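Section 4. Sorting and Storing Small Pouches and Loose Desk Items

This section applies to the Stimitico table storage set when it is used with soft zippered pouches and an open bin. Read Section 3 (Placing the Bin) before beginning. Users who have bought the Kisport liner separately should fit it to the bin before starting step 1.

4.1 Before You Begin

Choose a flat table with enough room to lay each pouch down at full length. A wooden top is suitable without a cloth. Crumbs and pencil shavings should be wiped away first, as they collect in zipper teeth and are difficult to remove afterward.

Set the bin toward the back of the table. Keep the front half clear for sorting.

Note: The set is supplied with 2 pouches and 14 blank labels. Replacement labels may be ordered under part number 3613.

4.2 Emptying and Checking the Pouch

1. Lay the pouch flat with the main face up.

2. Open the zipper along its full length. Hold the end of the pouch with one hand and draw the pull with the other. Do not lift the pouch by the pull.

3. Take out the contents and place them on the table, one item at a time. Markers and pens go to one side — caps on — and clear plastic pieces go to the other.

4. Turn the pouch over and shake it gently. Check the corners of the side panel by hand, where paper clips and erasers tend to lodge.

5. Inspect the seams. A pouch with an open seam should be set aside for repair and should not be refilled.

Caution: Clear or frosted plastic items are hard to see against pale wood. Account for each one before wiping the table.
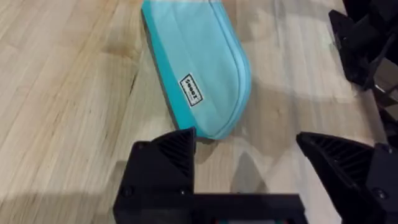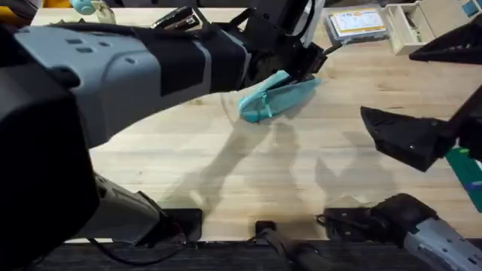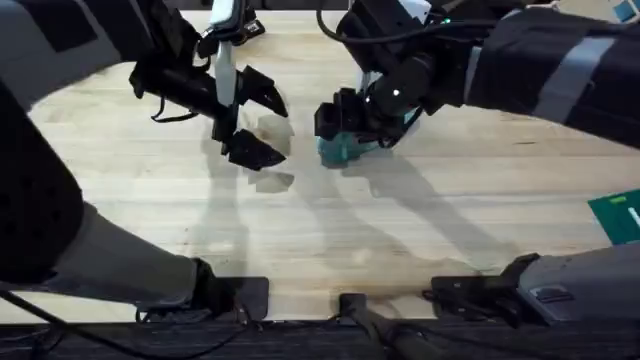
Turquoise pouch on the light wood table (first two pictures); a translucent item and a teal item over the same table (third picture).

Ita Hennessy
Technical Writer, Household Storage Guides

4.3 Refilling the Pouch

1. Return only those items that are used every week. Other items belong in the bin or in a drawer.

2. Place long items in first, parallel to the zipper. Short items may then be laid on top.

3. Close the zipper slowly. If it resists, open it again and move the item that is pressing against it. Forcing the pull will bend the teeth.

4. Smooth the fabric with the flat of the hand. Light creases are normal and do not affect use.

Note: A pouch that cannot lie flat when closed is too full. Divide the contents between the 2 pouches supplied.

4.4 Labeling

Pouches that already carry a sewn label should not have an adhesive label placed over it. Attach the adhesive label to the opposite face, at least one finger's width from the zipper. Write on the label before attaching it, and allow the ink to dry.

Where several people share a table, write the contents on the label in place of a name. Households that tried both methods during our May review found the first easier to keep up.

4.5 Placing the Pouch in the Bin

1. Lower the pouch into the bin with the zipper facing up.

2. Place the second pouch beside the first. Pouches should not be stacked if either one holds rigid plastic items.

3. Put any remaining loose items in the small tray described in Section 5. Hirose trays of the narrow type will also fit.

4. Wipe the table and return the bin to its shelf.

Caution: Do not leave uncapped markers in the bin. Ink that soaks into the fabric band of a pouch cannot be fully removed.

4.6 Care

Sponge the fabric with cool water and a small amount of mild soap. Leave the zipper open and dry the pouch flat, away from direct sun. Do not machine dry — heat may shrink the side panel and cause the zipper to ripple.

Questions about this section should be directed to Remigiusz Ostrowski, Customer Support. Instructions for the hanging version of the set are given in Section 6.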